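Zendthorpe Student Robotics Club
Progress report to the Ikham Fund, period ending February

Work this period was on the hand-tracking part of the Mono project. Students record their own hand movements at a table with a sensor glove, and the recordings are used to teach the gripper to handle cloth.

Recordings. We planned 500 for the year and have 300 that pass our checks. Most of the rejected ones failed when the wrist marker turned away from the camera. Ten students can now run a session without help from staff.

Spending. We have spent $885 of the equipment line, mostly on the glove, cables and a replacement power supply from McPhee. Nothing has been moved between budget lines.

Problems. Calibration takes nearly 10 minutes per student and uses up much of the club hour. The finger readings also drift in longer sessions. We now recalibrate halfway through, and the students are writing a short script to flag bad readings as they happen.

Next period. Finish the remaining recordings, begin folding trials with the gripper, and write up the setup steps for new members.

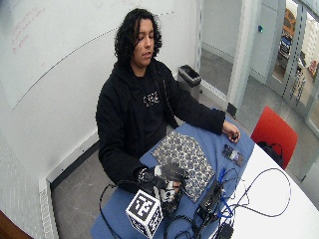
Reply from the Ikham Fund: Thank you, received. Please send the calibration script with your next report, and tell us if the drift puts the 500 recordings at risk. The second payment can go ahead as scheduled.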